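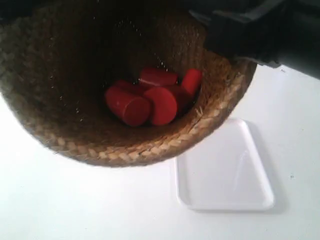
Satti's March patch adds a fishing co-op mode and 25 new quests

I stayed up way too late with the new Satti patch notes, so let me save you some scrolling. Bireo is finally adding two-player fishing, and yes, you can share a boat! One of you steers, the other one casts, and you both keep whatever comes up.

The patch also drops 25 new quests into the Fonden marshes, most of them short. The level cap climbs to 65 – five levels higher than before – and the old cap gear can be upgraded at any forge, so don't sell your stuff yet (I did that last time and I'm still mad).

My favorite bit is way down in the bug fixes. The Potenum boss fight no longer resets if somebody opens a map in the second phase. My group lost three good runs to that one.

No exact date so far, only "March" on PC first, with consoles to follow. Cross-saves are still on the list for later in the year. I'll update this when Bireo posts the download size.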